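About Oprea

Oprea is a bookkeeping and payroll office in Grorwood. We keep the books for small businesses and sole owners, run their payroll, file their sales tax and get their year-end papers ready. Most of our clients have fewer than ten people on staff. The largest has 40.

The firm was started by Ecaterina Ghiță, who had spent eleven years in the accounts department of a building supply company and kept being asked by the contractors who came in whether she could look at their paperwork in the evenings. She took on the first few at her kitchen table. When there were too many folders for the kitchen she rented two rooms over a shoe repair shop in Cleltevbridge, and the firm stayed there for six years. The name Oprea is her mother's maiden name. It was short and it fit on the door.

What we do

Monthly bookkeeping is the largest part of the work. Clients send us their bank statements, receipts and invoices, on paper or by upload, and we enter and match them. You get a profit and loss statement and a balance sheet by the 15th of the following month. If something doesn't match, we call you before we close the month.

Payroll can be weekly, every two weeks or twice a month. We take hours by phone, email or the online form until noon two business days before payday. New hire reporting and year-end wage forms are included in the price. Garnishments are handled at no extra charge, which clients with larger crews tend to ask about first.

We also do cleanup work for businesses that have fallen behind. The longest gap we have caught up was four years, for a landscaping company whose records came to us in feed sacks. Cleanup is billed by the hour, and we give a written estimate after looking at two sample months.

We do not do audits, and we don't give investment advice. We prepare business returns for existing bookkeeping clients only. For personal returns, we can give you the names of preparers in Grorwood and Cleltevbridge whose work we know.

Where we work

We moved to our present office on Jul 2, 2019. It has 1,736 square feet on one floor, with a wood floor, white walls and the pipes left showing along the ceiling. After six years of carrying file boxes up a staircase, one floor was the main thing we were looking for. There is a meeting room that closes, so you can talk about wages or a partner's buyout without the rest of the office hearing it. The parking lot is behind the building and is shared with the dental office. Please leave the spaces by the ramp open for their patients.

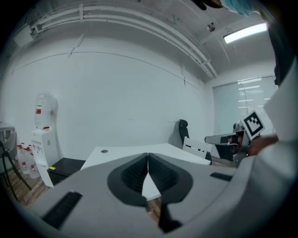

How we charge

Bookkeeping is a flat monthly fee based on the number of transactions. The smallest plan is $210 a month and covers one bank account and one credit card. Payroll is charged separately, per pay run. We review fees once a year, in October, and any change starts with the January statement. Nobody is moved to a larger plan in the middle of a year because of one busy month.

There is no long contract. Either side can end the arrangement with 30 days' written notice, and you will get a full copy of your books in a format another bookkeeper can open. We return original papers at the same time.

The people

Ecaterina still reviews every new client's first three months herself. After that, each client has one bookkeeper and one backup, and you will have direct phone numbers for both. Everyone who handles payroll here has done it for at least five years, either with us or elsewhere. We close between Christmas and New Year's Day except for payroll, which runs as usual.

Our software is Brusar for the ledger and document storage. Clients can log in to see their own records at any time. Last year we processed 2,512 paychecks through the office. Checks can be picked up at the front desk with a photo ID, but most employees now use direct deposit.

Becoming a client

Call or stop in and ask for a first meeting. It takes 45 minutes and is free. Bring your last business tax return, your three most recent bank statements and, if you have employees, your latest payroll report. If you can't find one of these, come anyway. We are open from 8:30 to 5:00 on weekdays, and until 6:30 in the last two weeks before a quarterly deadline.

Contact | Client login | Privacy | © Oprea Bookkeeping & Payroll, Grorwood. All rights reserved. | Back to top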